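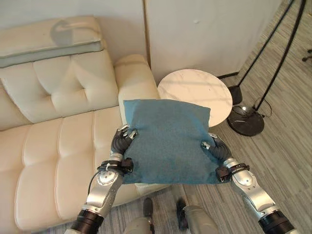
Household Tasks Project: Progress Report to the Ferkley Fund

Reporting period ending in March

Summary

The grant supports one question: can a general-purpose machine with two arms and two hands do ordinary living room chores at a standard a paying household would accept? At the end of this period the answer for sofa tidying is "partly." The robot can pick up a cushion and carry it to the sofa on most attempts. It is slow, it still needs a person nearby, and it does poorly with anything that doesn't hold its shape.

Work on the kitchen tasks was paused so that staff time could go to the living room. The kitchen tasks will restart in the next period under the existing budget.

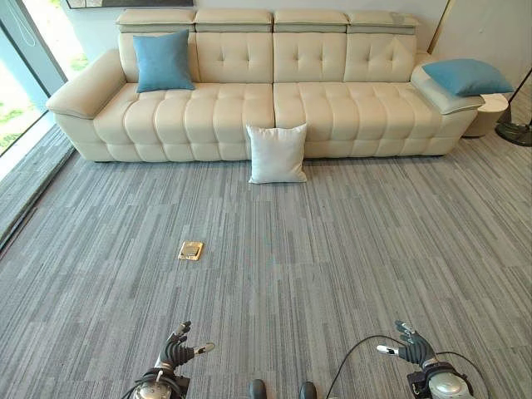
Prepared by the Household Tasks Group, Navaratnam Laboratory
Submitted to the Ferkley Fund program office

Work completed

We ran 200 attempts at the sofa task across 18 sessions in the Weklow test room. An attempt begins with at least one cushion out of place. It counts as a success if the cushions end up on the sofa, upright or flat, with nothing left on the carpet and no help from staff. The time limit is 10 minutes.

The Fund asked us last period to stop resetting the room to the same starting layout. We did so. Cushions are now left on the floor, on an armrest or in a corner of the seat, and the operator chooses the layout before the machine is switched to run. Results dropped when we made this change and then partly recovered. We think the later numbers are the fair ones and will use them as the baseline.

Picking up a filled cushion with both hands is now the strongest part of the task. The grip on the two side edges holds while the machine turns and steps. Placing is weaker. The robot tends to let go before the cushion has settled against the backrest, and it may then slide down onto the seat. A household would probably accept that. It doesn't meet our own standard for "upright," so we record it as a partial result.

Soft items

Towels, pillowcases and other loose fabric remain the main problem. A filled cushion offers an edge in a predictable place. A bunched cloth does not, and the hands often close on one layer when they need to take several. The most frequent failure is at floor level, at the front of the sofa.
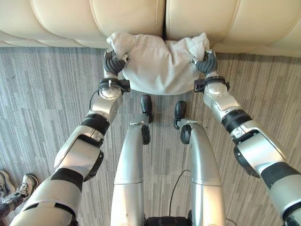 Reaching that low also puts the arms close to the legs, and the motion software slows the whole body down to avoid contact between them. Much of the lost time comes from this. We have asked Cliteck, who supply the planning software, for a setting that lets us limit the slowdown to the arms. They expect to deliver it early in the next period.

Folding has not been attempted. It was listed as a stretch item in the proposal and we recommend leaving it there.

Hands and sensing

Close-range views from the hand were added to the recordings this period. They are useful at the moment of contact, when the head view may be blocked by the item being held. The drawback is that the hand itself takes up a large share of the picture, and we are still testing camera angles.
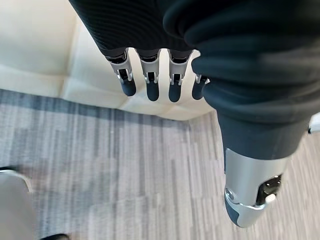 View from the hand camera, fingers pointing down over the carpet beside the sofa.

Staffing and supervision

Every attempt had a staff member in the room. We had hoped to move to supervision from the next room by now and have not.

Budget

Spending is in line with the plan. The underspend on the kitchen tasks carries forward.

Plans for next period

Repeat the sofa task with the new Cliteck setting, using the same mixed layouts.
Run 3 sessions on loose fabric only.
Restart the kitchen tasks.

We request no change to the end date of the grant.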